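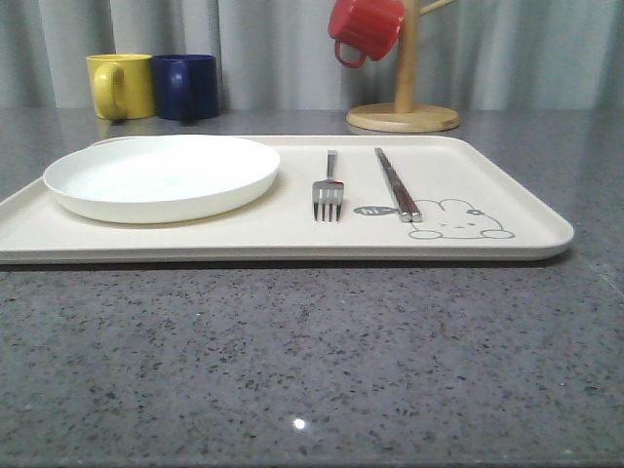

Sumudthorpe, December

Section 4. Planning and Budgeting for a Table-Setting Cell

Complete this section before you request a quote for the Clumance arm. It applies to one arm on one counter.

4.1 Before you order

1. List every item the arm will handle. Write down the material and finish of each one. Plates, mugs, forks and chopsticks go on separate lines.
2. Measure the counter and any tray that will stay on it. Allow 300 mm of clear space in front of the tray.
3. Note polished stone, glossy glaze and bare metal on the site sheet. Reflections affect which camera option you need.
4. Send the sheet to Razia Ansari at Grajales. Allow 7 working days for a reply.

Note: Mugs on a stand or hook count as a separate task and are quoted separately.

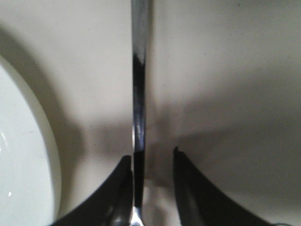
4.2 Choosing fingers

Fingers are priced apart from the arm, and most first budgets leave them out. The standard pair costs 1,391 and fits both Skesden wrist mounts. Order by the narrowest item on your list – a plate rim is rarely the hard case. With a slim metal handle, one finger can be right against it while there is still a gap on the other side, so ask for a test on your own utensils before you commit to a pair.

1. Enter one working pair and one spare pair.
2. Add the wrist camera if it is not in your package.
3. Set aside some 20 percent of the hardware total for mounting, cables and replacement parts.

Caution: Do not approve the order until the finger test is signed. Fingers that have been fitted cannot be returned.

Questions on pricing go to Zamfira Ene. Have the site sheet at hand when you call.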